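Gitevwood Neighbors – Help & Advice
Home > Buying and Selling > New-builds

Downsizing to a new-build: what is the $800 "lot premium" and can I get out of it?

Posted by porchlight_pat, May 14, 2021

We're selling the big house and have our eye on a two-bedroom at Vovstead, the new development past the water tower. Lovely people in the sales office. They gave us cookies. They also gave us a price sheet with an $800 lot premium on it, for a plot that looks out on the back of somebody's garage. The reservation fee is another $200, and I'm told it "usually" comes back to us at closing.

I'd like to know what I'm paying extra for, whether anyone has talked them out of it, and whether I should be nervous about that "usually." We're also trying to get rid of half our belongings at the same time, so be gentle.

The table is staying. The books are under discussion.
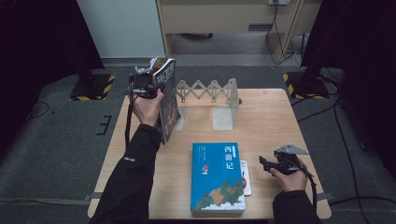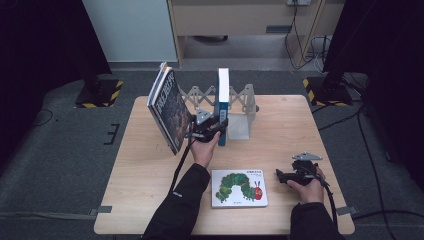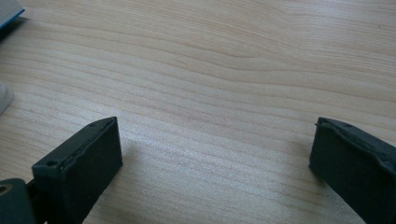

2 replies, oldest first

Gravel_and_Regret

A lot premium is whatever the builder thinks the plot is worth over the cheapest one on the site map. Sometimes it's a corner. Sometimes it's a view. Ours was for "enhanced privacy," which meant a fence. The fence came the following February.

Can you get out of it? Maybe. We bought at Vurness, different builder, same cookies. They would not touch the premium, because then the next buyer wants it gone too and the price sheet looks silly. What they would do was put money into things that don't show up on the sheet. We got the better kitchen faucets and 100 square feet of extra patio for nothing. Ask for something physical and ask near the end of their sales quarter, when the smiling gets a little tighter.

On the $200: read the reservation form, not the brochure. Ours had a line saying the fee was credited at closing but kept if we walked away after 26 days. Day 27 and they'd have had it. If your form says "may be credited," ask them to cross out "may," write "will," and initial it. The worst they can say is no, and then you've learned something.

Two more things while you're in there:

Ask what is planned behind that garage. Get the full site plan, including later phases. Our quiet field is now a very well lit parking area.

Ask who pays for the shared grass. There's always shared grass, and there's always a monthly fee for it that was mentioned once, quickly, on the way to look at the closets.

Also measure your furniture before you sign. The show home had a bed in it that I'm fairly sure was made for a tall child.

zaki_fan_no1

just get an inspector. we used Zaki and they were fine. new houses have problems too, our bathroom door opened into the toilet. no idea about lot premiums sorry

Reply from porchlight_pat

Thank you both. I went back and asked about the "may." There was a long silence, and then someone went to find a manager, who has promised to call me. The site plan shows "future amenity" behind the garage. I asked what kind of amenity and was offered another cookie.

Will check all the doors.

Gravel_and_Regret

"Future amenity" on ours was the pump station. Get it in writing.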